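**Jallent Severance Calculator, public sector edition**
Product page, last revised 11/2/25

Jallent calculates redundancy, severance and early-exit payments for public employers. It is used by payroll and human resources offices that need to apply more than one set of terms to the same workforce, usually because older contracts were preserved when newer ones were agreed with the unions.

The software runs on a server inside the employer's own network. There is no hosted version.

## What it calculates

- Voluntary exit payments
- Compulsory redundancy payments
- Notice pay and pay in lieu of notice
- Untaken leave at the date of exit
- Pension top-ups where the scheme allows early access

Each payment type is held as a separate rule set. A rule set has a start date, an optional end date, a list of the grades it covers and a formula. Where two rule sets cover the same employee on the same date, Jallent calculates both and reports the difference. It does not choose between them unless a precedence rule has been entered.

## Service records

Length of service is the most frequent source of disputed payments. Jallent reads service as a series of dated periods, each with its own hours, grade and employer code. Breaks in service are kept as periods with zero hours, so that a later decision to count or discount a break can be applied without editing the original record.

Part-time service can be handled in two ways:

1. **Calendar method.** Every period counts in full, and the final payment is scaled to current hours.
2. **Weighted method.** Each period is scaled to the hours worked in it, and the payment is based on full-time pay.

The method is set per rule set. Changing it on a live rule set requires a second user to approve the change.

## Caps and floors

Limits may be entered as a number of months' pay, as a fixed amount or as both. If both are present, the lower one applies to a cap and the higher one to a floor. Limits are tested after part-time scaling. Employers whose agreement tests them before scaling should set the `Limit order` field to `Early`.

## Modeling a proposed agreement

The Plevov module, licensed separately, runs draft terms against the current workforce without touching live data. A draft can be copied from an existing rule set and edited line by line. Output is a table by grade, age band and length of service, with total cost and the number of employees who would be better or worse off under the draft.

Figures for groups smaller than 3 employees are suppressed in any table marked for release to a union or to the public. The suppression threshold can be raised but not lowered.

## Specifications

| Item | Value |
|---|---|
| Rule sets per installation | 991 |
| Preset report layouts | 217 |
| Named users, standard license | 200 |
| Import formats | CSV, fixed-width text |
| Export formats | CSV, PDF |
| Audit log | Append only, cannot be disabled |

Additional named users are sold in blocks. Read-only accounts issued to auditors are not counted against the license.

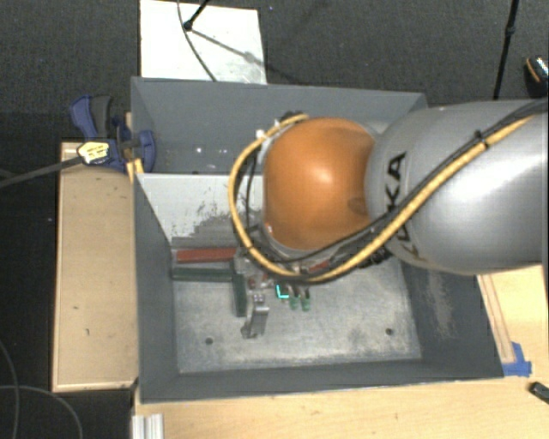 ## Installation and data transfer

Installation is carried out by the Stodudton office. The employer supplies a server, a database account and an extract of service records in one of the import formats. A test load is run first and returns a list of rejected rows with a reason code for each. The full load is scheduled once the rejected rows have been corrected or signed off as exceptions.

Records from the Lazarević payroll system can be loaded directly. Its grade codes are mapped during the test load, and unmapped codes are treated as errors.

## Updates

A rules update is issued each May and covers changes to statutory limits. Locally negotiated terms are never overwritten by an update. If a statutory floor rises above a local term, the affected rule set is flagged and calculations under it carry a warning until a user with approval rights has reviewed it.

## Limits of the product

Jallent does not calculate income tax on exit payments. Gross figures are passed to payroll for that purpose. It does not store grievance or disciplinary records, and it does not generate notice letters. Payments ordered by a court or tribunal can be entered by hand against an employee's record and will appear in reports as a separate line.

## Ordering

Quotations are prepared from the number of named users and the modules required. Public bodies buying through a framework should give the framework reference with the first inquiry, as it cannot be added after a quotation has been issued.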